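Section 2: Adding a shared printer to your computer

You will need the Zerndale desktop program already installed (see Section 1), an account name and password, and the patience normally kept for self-service tills. The job itself is short. Most of the length of this section comes from things other people have done wrong before you, and we are grateful to them.

Before you start

Make sure the printer is switched on. A green light on the front panel means it is on. A green light that blinks means it is on and thinking about it. Wait until it stops blinking before you carry on, or the program will list the printer as "Unknown device" and you will be stuck with that name until you remove it and begin again.

Your computer must be on the office network, either by cable or by the staff wireless. The guest wireless will let you read the news all day but will not let you see a printer.

Finding the printer

1. Click the Zerndale icon at the bottom right of your screen. If you can't see it, click the small arrow next to the clock, where Windows hides the things you need.

2. Choose Devices, then Add Shared Printer. The Add Printer box opens.

3. In the Site list, choose Clodedport. The list opens at Vermeulen every time, whichever site you work at. Jean Swanson reported this to the makers last November and has a very polite reply to show for it.

4. Click Search. Leave the box alone while the bar moves across. Clicking Search again starts the bar from the beginning, and does so each time you click.

5. Pick your printer from the results. Printers are listed by the name on the white label stuck to the lid, so SEKEL-2 in the list is the machine with SEKEL-2 on its lid.

6. Click Next.

Note: If the list is empty, close the box, open Settings, choose Network and tick Allow discovery on this network. Then go back to step 1. Restarting the computer also works now and then, though we can't tell you why.

Installing the driver

7. When asked for a driver, choose Use the driver from the server. The other choice, Let me browse, opens a folder of files with names like zdpcl_x2_rev. You don't want any of them.

8. Windows will ask whether you trust this printer. Whatever your private feelings, click Install driver.

9. Type your account name and password if the program wants them. The account name is the short one you use to log on in the morning. It is not your email address, even though the box will accept your email address quite happily and then fail.

10. Wait for the words "Printer ready". These appear in grey on slightly lighter grey at the bottom of the box.

Caution: Don't shut the laptop lid while the driver is installing. A half-installed driver shows up in the printer list, takes your documents, and never gives them back. To get rid of one, see Removing a printer in Section 4.

Setting the default printer

11. Open Windows Settings, choose Bluetooth & devices, then Printers & scanners.

12. Turn off Let Windows manage my default printer. With this left on, Windows makes your default whichever printer you used last, and you will be walking to the far end of the building for your shopping list.

13. Click the printer you have just added and choose Set as default.

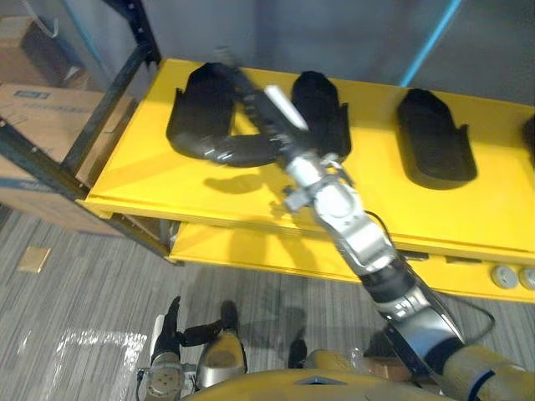
14. Still on the printer's own page, click Printing preferences and look at the Paper tab. Set the size to A4. It arrives set to Letter, and a Letter job will sit at the printer asking for paper that this office has never bought.

15. On the Layout tab, choose Print on both sides if you want it. Choose Flip on long edge for ordinary upright pages. Flip on short edge is for calendars, and for people who enjoy turning every second page upside down.

16. Click Apply, then OK. OK by itself ought to be enough -- on the older version it wasn't, and the habit does no harm.

Printing a test page

17. On the same page, click Print test page. One sheet should come out with the printer's name at the top.

18. If nothing comes out, click Open print queue. A job marked Held is waiting for you to type your PIN at the printer. A job marked Error should be deleted and sent again, once.

Caution: Jobs longer than 50 pages are held until Morag Lennox releases them from the admin screen. Sending the same job again does not hurry her. It puts a second copy in the queue, and she has been known to release both.

Note: The PIN is the one you were given with your account. If you have lost it, choose Forgotten PIN in the Zerndale menu and a new one will be sent to your email. You can read it on the screen; there is no need to print it.

For scanning to a shared folder, go to Section 3.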